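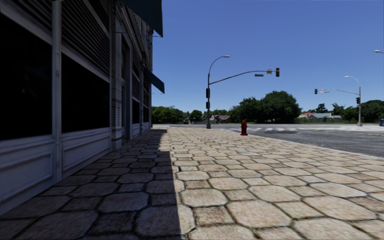

July, 9:40 am

Picked up the Skeltura import again. Parcel table loaded, 3,480 rows in, but only 2,340 have a usable geometry. Rest came through as NULL or empty collections. Looks like the Turier export writes closed linestrings where it should write polygons. Wrote a quick cast for those, fixed most.

475 still bad. Ring order wrong on a few, I flipped them and they went valid. Others self-intersect, MakeValid splits them into multis and then the area check fails. Left alone for now.

Index: rebuilt the spatial index with a tighter bounding box. Nearest neighbor query went from awful to fine, didnt write down the old timing, sorry. Batch size 2,000 per commit, anything bigger and the log fills up.

SRID mixup again!! Ntuli layer is in the local grid, ours is 4326. Joins return nothing and no error. Check this FIRST next time.

To do
- ask Glykeria Karras which Viria layer is curent
- rerun the 475 with snapping off
- drop temp tables on the test box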